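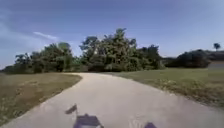 Wallgate Shared-Use Path
Facilities and Grounds - Outdoor Spaces Available for Reservation

Overview

The Wallgate Path is a paved route for walking, wheeling and cycling, maintained by the Erkuvville Department of Parks and Grounds. It is open to the public during daylight hours throughout the year. Schools, clubs and registered organizations may reserve it for walks, training sessions, outdoor classes and small events.

The path has a pale gray paved surface and no painted markings. It bends gently on its way toward the trees, with grass on both sides. Visitors often use it together with the adjoining lawn, and the two may be reserved under a single permit.

Specifications

Facility number: 2949
Type: Shared-use path, paved
Length available for reservation: 370 meters
Maximum group size, path only: 200 persons
Maximum group size, path and lawn: 1000 persons
Surface: Pale gray pavement, unmarked
Edges: Grass verge
Lighting: None provided
Power and water: None provided
Reservation periods: Morning, afternoon or full day

Surface and Condition

The pavement is inspected twice a year, in April and again in October. Inspectors record cracks, raised edges, standing water and loose material. Faint darker patches and lighter scuffs are present on the surface. Variation in color is treated as a matter of appearance and is not recorded as a defect unless the inspector also finds a change in level or texture.

Users of wheelchairs, strollers and other small-wheeled equipment should keep to the middle of the path where possible. The edges meet the grass directly, without a curb. Weeds and taller grass may grow along the border between scheduled cuttings, and the exact line of the pavement can be hard to judge in those places.

Grass Areas

The grass beside the path is maintained to two standards. The lawn is mown closely and is suitable for seating, games and the placement of light portable furniture. The verges are cut less often. Growth there is uneven, and dry or thin patches are to be expected. The Department does not irrigate the verges and does not reseed them during the summer months. 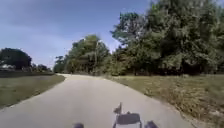

Shade from the larger trees falls mainly on the ground beneath and next to them. Organizers planning a full-day reservation should provide their own shade for any activity held on the open pavement. Canopies and tents must be weighted. Stakes are not permitted in the paved surface or within three meters of any tree.

Groups are asked to keep out of the planted areas under the trees. Signs, ropes, lights and hammocks may not be attached to trunks or branches. Fallen branches should be left in place and reported to the Grounds Office, which will arrange for their removal.

Permitted Uses

The following uses may be approved under a standard permit:

Walking and running groups
Cycling instruction for beginners
Outdoor classes and nature study
Mobility and balance programs
Charity walks
Equipment trials at walking speed

Amplified sound, food sales and the use of motor vehicles require separate approval. Timed cycling races are not accepted at this facility. Applicants seeking a course for racing are directed to the closed circuit at Jafri Field, which has marked lanes and a separate warm-up area.

A standard permit does not close the path to the public. Permit holders must leave enough width for other users to pass safely in both directions, and must place an attendant at each end of the reserved section when the group is larger than 50. Full closure is considered only for events using both the path and the lawn, and the request must be made at the time of application.

Accessories

Portable items may be borrowed from the Department for use at this facility. All are supplied subject to availability and must be returned to the Grounds Office by 5:00 p.m. on the final day of the permit.

Folding benches, in sets of four
Traffic cones, in sets of 20
Freestanding direction signs
Distance markers, Diterance ground-disc type, for use on pavement only
Litter stations with liners

The distance markers are laid flat and held by their own weight. Adhesive tape, spray chalk and paint are not to be used on the pavement in their place. Washable sidewalk chalk is allowed for classes and children's events - permit holders should rinse it off before leaving.

Maintenance Periods

Reservations are not accepted during the October inspection. Pruning is normally carried out in January, when parts of the path may be closed at short notice. Permit holders affected by a closure are offered another date or a full refund of the reservation fee.

Mowing takes place in the early morning and is not rescheduled for individual bookings. Clippings on the pavement are cleared by the crew once mowing is complete.

How to Reserve

Applications are made on Form G-4, available from the Grounds Office or by mail. The form should state the facility number, the expected attendance, the period requested and any accessories needed. A simple sketch of the intended layout is required for groups using the lawn.

Questions concerning surface condition, access or layout may be addressed to Wajid Usmani, Outdoor Facilities Coordinator, at the Grounds Office. Site visits before an event can be arranged on weekday mornings.

Related facilities: Jafri Field closed circuit; Erkuvville outdoor classroom.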